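Keep the Hard Copy

2025-06-14

When the town archive in Follorcombe closed its reading room in December, the notice on the door said that everything in it could now be found online. I live nine minutes from that door, and I went home and tried to find the tithe map I had been using for most of the winter. It was there, as a gray rectangle the size of a playing card. I could not read a single field name on it.

I am not against scanning. I spent years doing it for Kokbridge parish, one ledger after another, and I would do it again. A scan lets a woman in another country look up her great-grandfather without buying a plane ticket. My complaint is with what tends to happen next. Once the scan exists, someone decides the paper is a spare, and the paper goes into a storage unit off the highway where it takes three weeks and a form to see it.

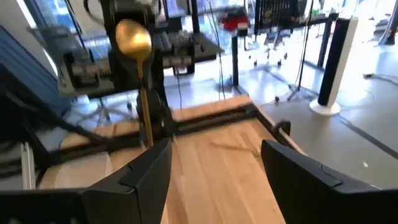
Local History Section - Tomwood Reading Club

Paper holds things that a scan leaves out. The Kokbridge ledgers run to 406 pages in the largest volume, and on 188 of them there is writing on the back in a different hand. The firm that did the first round of scanning, before my time, shot only the fronts. They were paid by the page and the contract said fronts. For years people quoted those ledgers in print without knowing that half the notes existed.

Geert Dijkstra, who taught me to read old handwriting, used to hold a page up to the window before he read a word of it. He wanted to see the watermark and where the ink had been scraped off. He once showed me a land sale where the price had been changed, and you could feel the thin spot with a fingertip. On the screen it looked like any other line.

The usual answer is money. A reading room needs heat, a person at the desk and a roof that does not leak. The town says it will save 2000 a month, and I believe the figure. But servers cost money too, and so do the people who move the files every time the software changes. I have yet to see a budget that puts the two side by side over thirty years.

Teodoro Valdovinos wrote in our last newsletter that the young don't want reading rooms. I like Teodoro and I think he is wrong. The high school classes that came to Follorcombe stayed longer than their teachers had planned for. They argued over the Van Leeuwen letters, which are cross-written and very hard going, and some of them came back on their own time. You can't share a document with four other people at a table if each of you is looking at a phone.

What I would ask for is small. Open the room two afternoons a week. Bring back the maps and the ledgers first, and leave the rate books in storage if something has to stay there. Put the backs of the pages online with the fronts. And before any more paper leaves town, let the people who use it see the list.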